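Gripper pads slip in our club project

Our student club is using hand-held grippers to record pickups for the Stolloder challenge. Ours loses anything woven. Do we need new pads?
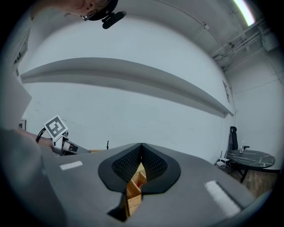
Posted by Syafiqah Rahman, Monday

Check that both fingers close evenly along the seam first. We got 291 good pickups out of 400 on the old pads, then wiped them and did better.

Posted by mk_bench

Buy new ones.

Comments
torun: Wiping worked for us too.
pell3: Which cleaner?

Contact | © Mevia Help | Back to top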